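Notes on the Two-Arm Build: Floor Clearing

Work on the two-arm unit at the Vellanside workshop has moved from the bench to the floor. Since March the build has been directed at one household chore, the clearing of small litter into a lined bin. The arms were assembled at my home in Lernville and carried over once the shoulder mounts were complete. The control software, which we call Umali, runs on a desktop computer purchased secondhand.

The procedure assigns one task to each arm. The left arm holds the bin by its rim. The right arm collects. An earlier version left the bin standing free, and it was knocked over often enough that the arrangement was abandoned. Holding the rim also permits the bin to be brought toward the litter, which shortens the reach required of the right arm. That reach is limited at present to 60 centimeters. 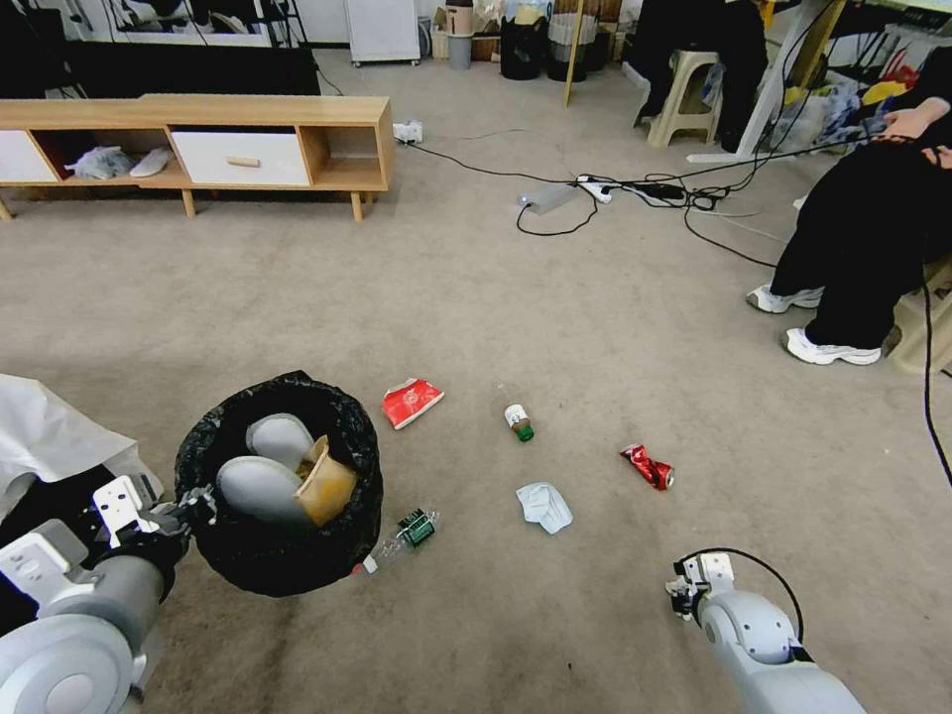

Left gripper at the rim of the bin, with a can, a bottle and paper litter still on the carpet.

Items are selected for variety of shape and stiffness. Bottles lying on their sides remain the most difficult, as they roll when a finger touches them off center. Tissue is easier to grip but tends to cling to the finger pads upon release. Efren Cabanatuan cut a new set of pads with a coarser face, and these are to be fitted once the adhesive has been settled.

The lifting routine was revised last. The wrist now closes fully before the elbow moves, and the speed limit on the left arm has been set to 50 percent while the bin is off the floor. The grip force setting was left unchanged.

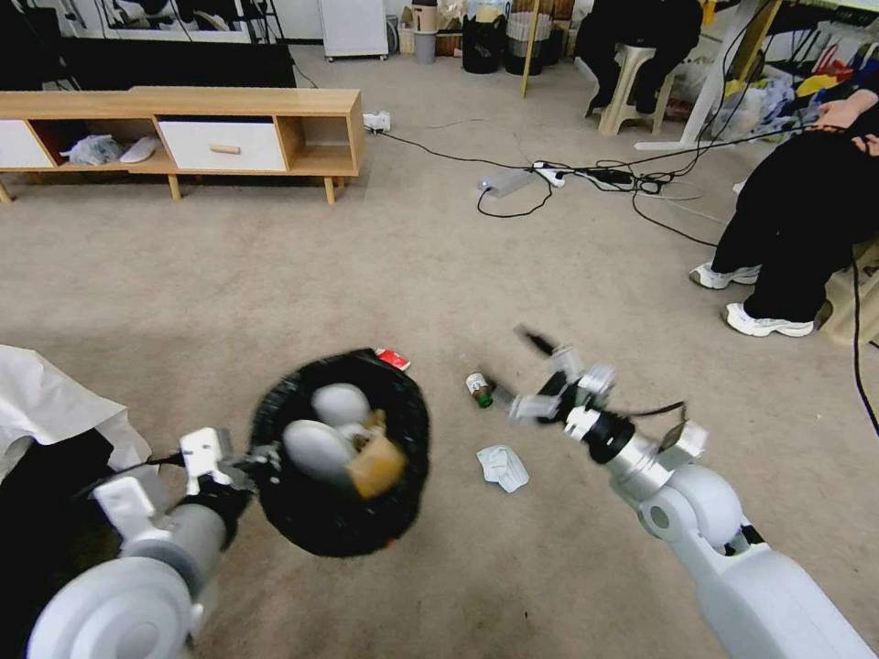 Parisa Daneshvar wrote in to ask whether a lifted bin is worth the trouble, given that the left shoulder motor must carry the load for the whole run. She would prefer a weighted base and a shorter path for the right arm. Her own trials with a similar motor ended at 31 minutes, when the housing became too warm to touch.

The objection is a fair one. Motor temperature has not been logged to date, and a sensor will be added to the left shoulder before the next long run. A weighted base will be tried as well, provided that a suitable plate can be found among the Indholm offcuts. The wiring diagram has reached revision 4 and is available on request.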